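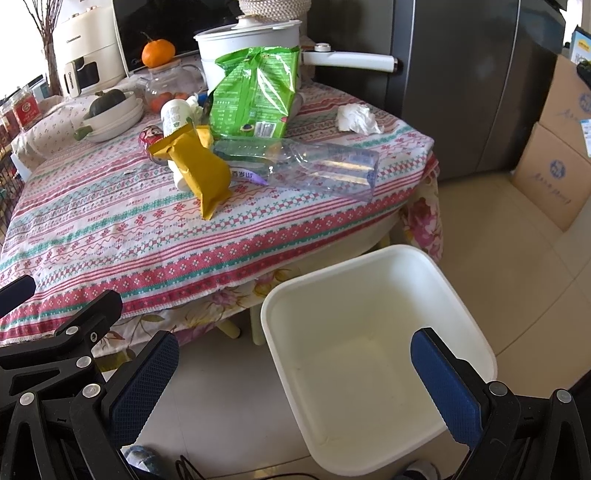 Plornora tinted balm - has the formula changed?

Started by branwen_p, 4 November 2021

branwen_p
Good evening to all. I am using the Plornora tinted balm since two years, always in the shade Plesow, and I was very content with it. My new one arrived this week and it is not the same. The colour is more brown, the smell is weaker, and after one hour my lips feel tight. With the old one this never happened. I compared the ingredients and on the new one the castor oil stands in second place, before it was fourth. Has anybody else noticed this, or is it only my lips and the cold weather?

GronowG
My wife says the same about the smell. She has not complained about the colour, but she wears Kimmont, the pink one.

carys.lloyd
I don't think the formula is worse. I have the new one in Plesow and for me it stays on longer than before, I can drink a coffee and it is still there. The old one was so soft that in summer it broke in my bag. Twice! Are you putting it on bare lips or over something else?

branwen_p
On bare lips, in the morning, after I wash my face. I do not use a scrub because it makes me red. It is good that you can drink your coffee, but I bought this balm for the comfort and not for the lasting. If I want a lipstick I buy a lipstick.

skyrme_m
Branwen, I had the tight feeling too, with the first three or four uses. Then I began to put a very thin layer of plain lanolin under it and wait a few minutes. Now it is fine. But I agree that one should not need two products where one was enough before.

IoloF
Did you write to them? I did, in a different matter (my cap was cracked), and the answer came after 2 days, very polite.

branwen_p
Yes, I wrote to them yesterday in the evening. I asked three things: if the recipe is changed, if the old one can still be ordered, and if I can send mine back when it is already opened. I will put the answer in this thread when I have it.

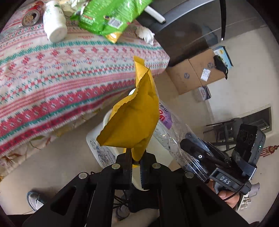
I should also say where I bought it, because maybe this matters. It was directly from their own shop and not from a reseller, so I don't believe it is old stock or a copy. The batch number on the bottom is different in style from my last one, with letters in front. If somebody has a balm with letters and a balm without letters, please smell both and tell me.

carys.lloyd
Mine has letters. I have thrown the old one away, so I can't compare, sorry.

skyrme_m
Mine has no letters and it gives me the tight feeling. So I am afraid the letters explain nothing.

branwen_p
Hm. That is a pity, it was a nice theory. Thank you for looking.

GronowG
Wife's has letters. She smelled it again for you and says "less vanilla". I smell only wax.

IoloF
If you end up looking for something else, the Mendonça balm in the flat tin is close to the old Plornora. A bit less colour, and you must use your finger, but it is soft and has no perfume at all.

carys.lloyd
I must disagree about Mendonça. On me it went into the corners of the mouth and looked greasy in every photo. Also the tin is impossible to open with hand cream on.

IoloF
Then use less of it. The size of a grain of rice is enough for both lips.

skyrme_m
I am with Carys on the tin, but with Iolo on the balm :) For night it is very good.

branwen_p
Thank you, I will try it in a shop first if they have a tester. Small update: Plornora answered. They write that the recipe was "adjusted for better hold", the old one is finished, and I may return mine although it is opened. So Carys is right about the hold and I am right that it is changed. I will send it back. For the winter I look for something softer, and suggestions without mint are still welcome, as mint burns me.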